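Wrist pain at desk, vertical mouse worth it?

trestness_tim
5 Oct 2018
Wrist has been killing me since February. Desk is 17 cm too deep if you ask me, work wont swap it. Anyone tried a vertical mouse? Looking at the Drostora one.

cesbygirl
Had one for a bit. Hated it. Kept knocking it over reaching for my tea. Went back to a normal one and moved my chair up, pain mostly gone.

2111mark
Disagree. Vertical sorted me right out, but give it a fortnight. Everyone packs it in after two days then moans.

cesbygirl
I gave it a month thanks.

2111mark
Fair enough. Hand size maybe? They do a small.

nan_k
Before you spend anything, check your elbow. If its lower than the desk you're bending your wrist all day, any mouse will hurt. Also swap hands for easy stuff. Slow at first, you get used to it.
Plain cordless one for me, flat on the table, no mat. 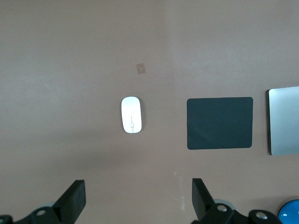
my white one, bit of tape on the table above it

trestness_tim
Elbow is well low, just checked. Will try chair up first then. Left hand is hopeless, took me ages to type ths

2111mark
Still say get the vertical. See a physio if its numb tho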